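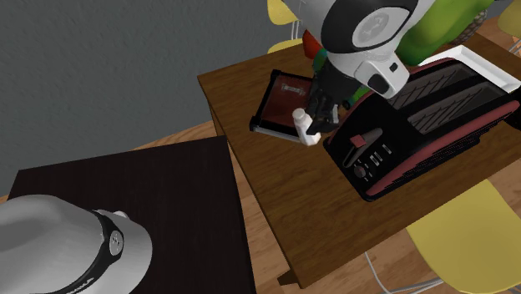
I think a town should keep its small shops open late, even when few people come in. I know this is not a popular opinion with people who own the buildings.

In Tandunberg, where I have lived since my studies, there were 4 shops on my street that stayed open until eleven in the evening. Now there is one. The owner, Othmane Samir, sells bread, batteries, phone cards and stamps. He told me that after nine he sometimes earns less than the price of his electricity. His rent went up by 330 in June, and he asked me if I thought he should close at seven like the others.

I told him no, but I understand it was easy for me to say.
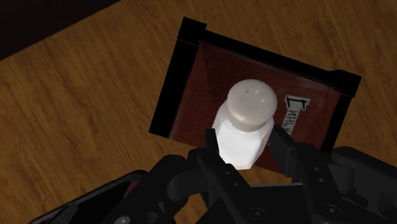
A lit window changes how a person walks home. My neighbor Chak-lun Wan works nights at the hospital, and she takes the longer way so that she can pass the shop. She buys almost nothing there. On paper she is a bad customer, and the street is better because she has a reason to be on it.

The town spent money on new street lamps last year, and I am glad of them. But a lamp cannot call a doctor. I would like the town to pay a small part of the rent for any shop that is open after nine, and to try this for one winter on our street.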